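玩了42个小时的《Imier》,来说说值不值得入 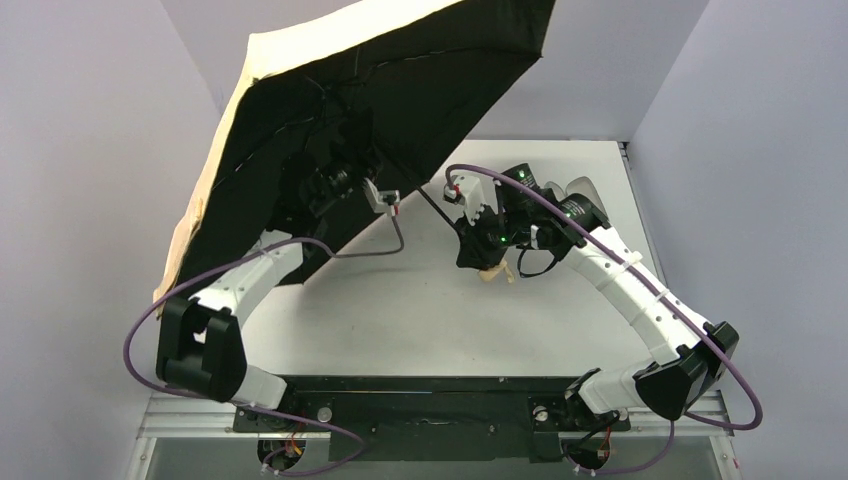

先说我是怎么入坑的

九月那会儿我手上几个老游戏都到了长草期,日常做完就不知道干嘛,朋友在群里甩了个链接,说Heffernan工作室那个拖了很久的MMO终于开服了。我本来没抱什么期待,他们上一部《Nilteletti》我玩到一半就退坑,剧情拖沓,跑图跑到人犯困。结果这次下载完随手建了个号,本来只想看看捏脸,一抬头已经凌晨两点多了……

我买的是标准版,没碰豪华版。豪华版多送一匹坐骑和一套染色,坐骑只是外观不一样,跑得不比任务送的那匹快,喜欢收集的可以考虑,其他人真的没必要。

职业和手感

开服一共5个职业,我主玩潮术师,小号练了个盾卫。潮术师前期非常脆,15级之前打精英怪基本靠绕柱子,蓝条还老是不够用。15级解锁“回潮”之后整个节奏就变了,技能可以倒着接一遍,打满一轮伤害很夸张,音效也给得足,特别爽!不过容错也低,中间被打断一次就得从头攒。

盾卫相反,一上手就舒服,格挡判定很宽,网络差一点也能玩。缺点是单人做任务太慢了,我刷一波小怪的时间,隔壁弓手已经交完任务走人。新手如果有固定队友,我会推荐盾卫,独狼还是选弓手吧。

手柄支持比我想的好,默认键位几乎不用改,就是背包界面用手柄翻起来很别扭,光标会乱跳。我后来都是打架用手柄,整理背包换回鼠标。

主城Etalar

我得单独夸一下Etalar。这座城是贴着悬崖一层一层往上盖的,最下面是码头,最上面是钟楼,中间全是窄楼梯和升降台。刚到的时候我连仓库都找不着,在鱼市那层转了好几圈(地图只有平面,不分层,这个设计真的要骂)。但是晚上灯一亮,站在钟楼底下往海那边看,我截了一堆图当桌面。

城里的支线也比主线写得好。主线还是那套,封印松动,你是被选中的人,过场动画又长,第一遍还不能跳过。支线里有一条帮老灯匠找学徒的,断断续续跨了好几个地图,最后给的奖励就一盏小灯,放在房屋里能点亮,我到现在还摆着。

副本和组队

目前五人本难度偏低,普通模式看一遍就会,挑战模式才有点意思。我最喜欢的是盐井那个本,二号首领会把地板一块块抽走,站位得提前商量好。我们队在那里灭了一晚上,队长Finbarr Cronin嗓子都喊哑了,最后是治疗Ultan Brennan一个人站在仅剩的那块地板上,靠持续伤害把首领磨死的,语音里叫成一片。这种时候就觉得MMO还是得跟人一起玩。

随机匹配就看运气了。白天排坦克要等很久,晚上八点以后好很多。系统还不支持跨服组队,官方说在做,什么时候上没讲。建号之前最好先跟朋友确认服务器,我有个朋友就进错服了,练到二十多级只能重来。

优化和毛病

我的显卡不算新,中画质野外挺流畅,一进Etalar码头就掉帧,人多的时候最低看到过39帧。把阴影和人物显示数量各调低一档会好不少。读条时间可以接受,装在固态里就行。

bug遇到过几个:坐骑卡在升降台里,下不来也叫不走,只能小退;拍卖行搜索有时候明明有货却显示空白,重新打开又有了;还有一次任务道具没给,提交客服之后当天就补了,态度不错。

中文翻译整体在线,技能说明有几处写得含糊,“附近目标”到底多远,得自己去木桩那里试。配音只有英文和日文,我用的日文。

氪金

商城目前卖外观、扩仓和改名卡,没看到卖数值的。有季票,免费那条线给的材料还行,付费线主要是衣服。我比较担心的是强化材料,现在每周限量,产出卡得有点紧,将来会不会放进商城不好说。真放进去我大概就跑了。

打个分吧

战斗我给高分,主城和支线也给高分,主线剧情勉强及格,优化还要再修。喜欢跟朋友固定时间上线打本的,现在就可以买。主要想看剧情、一个人慢慢玩的,我建议等一次打折,顺便等他们把地图分层做出来。

我的盾卫小号刚到二十级,接下来打算把挑战模式剩下两个本打通,打完有新想法再回来更新。有在玩的可以评论里说一下你们的职业,潮术师那个打断的问题如果有人找到好的配装,求分享!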